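Walking the Rurlow track with the woman who looks after it

I'd been meaning to write something about the Rurlow track for ages, mostly because I use it all the time and know next to nothing about it. So I asked the person who has looked after it for 8 years if I could tag along one morning in September. She said yes, on two conditions – that I leave her name out, and that I bring coffee. Easy enough!

We met at the Imdale end a little after nine. I asked her straight off what the job is, exactly, and she laughed.

"Leaves," she said. "Leaves, branches, puddles. Then people writing to me about leaves, branches and puddles."

She works for a little outfit called Ura, which takes care of footpaths and bridleways on this side of Imdale. The Rurlow track is her favorite of the lot, though she told me not to tell the other ones. It's just over 2 miles from end to end if you count the bit past the old quarry, and the wooded stretch is the part everybody means when they talk about it.

I told her I'd always assumed it was gravel. I mean, it crunches.

"There's gravel in it," she said. "But you're walking on dirt. It's been packed down by boots and wheels and hooves for so long that it's gone hard. Every few years someone asks when we're going to pave it, and I say let's talk again next year, and then they forget."

Would she ever want it paved?

"No! My knees would hate it. And I'd lose the edges." She likes the edges. She doesn't want a neat line between the track and the grass, and she has turned down at least one offer of timber boards to make one. "Let the grass come in where it wants to. If it comes in too far, feet push it back."

I hadn't thought of it like that, and of course I spent the rest of the walk looking down at where the grass stopped.

Then we got in among the trees and I shut up for a bit (which doesn't happen often). It was one of those mornings when the light does all the work.

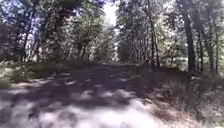
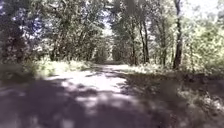 The wooded stretch of the Rurlow track, with sun and leaf shadow on the ground.

"People think it's always like this," she said. "They come once on a sunny morning and that's the track in their heads forever. Then they bring their sister in the rain and they're furious."

I asked about the trees. She keeps a list of the ones she wants to keep an eye on, each with a number, and right now there are 41 on it. Being on the list doesn't mean a tree is coming down. Mostly it means she goes and stands under it after a windy night and looks up for a while.

"I'm pretty slow to cut," she said. "If a branch is over the path and it's sound, leave it alone. You take too much off the top and you get a big bright hole, and then the brambles say thank you very much."

So the tunnel look is on purpose?

"It's on purpose that I don't ruin it. I can't take credit for the rest."

She's more worried about water than wood. The ground dips slightly before the Lo turnoff, and in a wet winter the dip turns into soup. Last year she finally had a drain dug across it. The pipe cost $299 and she remembers the figure because she had to fill in the same form for it twice. "Best money I ever spent. I got more thank-you notes for that pipe than for anything else I've done, and you can't even see it."

I wanted to know who she meets out here. Runners first thing, she said, then dogs, then a lull until the schools let out. She's fondest of the people who walk it alone and a bit too slowly. She used to stop and ask if they were OK. Now she just says good morning.

"It's a straight track. You can see where you're going the whole time and you don't have to make a single decision. I think some folks need that more than they need a view."

I'm definitely one of those, and I told her so. She nodded and drank her coffee, which by then must have been stone cold.

Before we turned back I asked what's next on her list. The answer was mowing, one pass along the verges once the flowers have dropped their seed, and after that the leaves again. She carries a rake in the back of the truck from now until the new year. If you're on the Rurlow track this fall and you see someone with a rake, say hello – and she takes it with milk, no sugar.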